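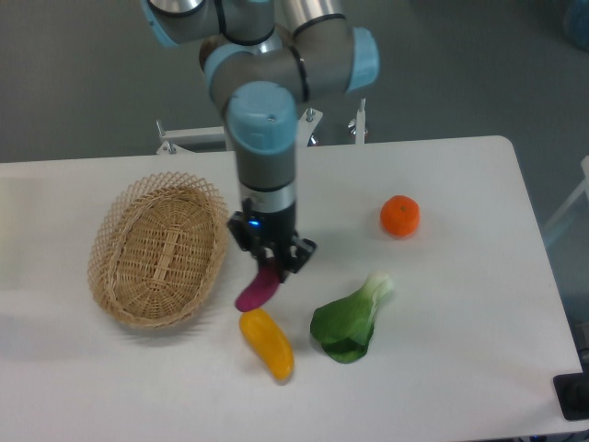

Gemüse richtig in den Korb legen: Kultine startet wieder mit dem Einkaufskurs

Im Oktober hat in den Räumen von Kultine die neue Runde des Kurses «Vom Markt in die Küche» begonnen. Angemeldet sind 23 Personen, das ist mehr als im Frühling, als nur 15 Teilnehmende dabei waren. Der Kurs richtet sich an Erwachsene, die neu in der Stadt wohnen oder das erste Mal einen eigenen Haushalt führen.

Am ersten Abend ging es um eine einfache Frage: Wie kommt der Einkauf ohne Druckstellen nach Hause? Geübt wurde mit einem geflochtenen Korb und mit vier Sachen, die im Herbst oft zusammen gekauft werden, nämlich Aubergine, Paprika, Pak Choi und Mandarine. Jede Sorte hat ihre eigene Empfindlichkeit. Die Aubergine sieht fest aus, bekommt aber schnell braune Stellen im Fruchtfleisch, wenn etwas Schweres auf ihr liegt. Beim Pak Choi knicken die Blätter, deshalb soll er immer zuletzt in den Korb kommen, mit dem Stiel nach unten.

«Viele Leute legen das Gemüse so hinein, wie sie es an der Kasse in die Hand bekommen», sagte Kursleiterin Embla Kvam. «Besser ist, man stellt zuerst den leeren Korb auf den Tisch, legt alles daneben und schaut einen Moment.» Sie empfiehlt, längliche Früchte schräg an den Rand zu legen. Die runden Früchte können dann die Mitte füllen und rollen nicht mehr hin und her.

Zur Wahl des Korbes gab es eine längere Diskussion. Einige Teilnehmende bevorzugen Stofftaschen, weil man sie waschen kann. Frau Kvam hat nichts dagegen, sie findet einen ovalen Korb mit festem Boden jedoch praktischer für weiches Obst. Ein offen geflochtener Rand lässt auch Luft an das Gemüse, wenn der Korb nach dem Einkauf noch eine Stunde in der Küche steht. Länger soll er dort nicht bleiben, zumindest nicht mit Pak Choi. Dieser gehört in ein feuchtes Tuch gewickelt in den Kühlschrank. Auberginen dagegen mögen die Kälte nicht so gern und liegen besser in einer kühlen Speisekammer, getrennt von Äpfeln und Tomaten.

An den nächsten Abenden stehen das Waschen, das Schneiden und das Kochen mit Resten auf dem Programm. Dann wird auch ein Gericht aus der Pfanne zubereitet, mit Paprika, Aubergine und den hellen Stielen vom Pak Choi. Die grünen Blätter kommen erst am Schluss dazu.

Das Gemüse liefert der Hofladen Tuma, die Körbe sind von der Flechterei Hurnell ausgeliehen. Wer einen behalten möchte, kann ihn am Ende des Kurses zum Selbstkostenpreis kaufen. Die Kosten für die Lebensmittel sind in der Kursgebühr enthalten.

Für die Winterrunde kann man sich schon jetzt auf eine Liste setzen lassen. Anmeldungen nimmt das Büro von Kultine am Nachmittag entgegen, bitte mit Angabe der Kursnummer 3106. Eine Schürze und ein Geschirrtuch sind selbst mitzubringen.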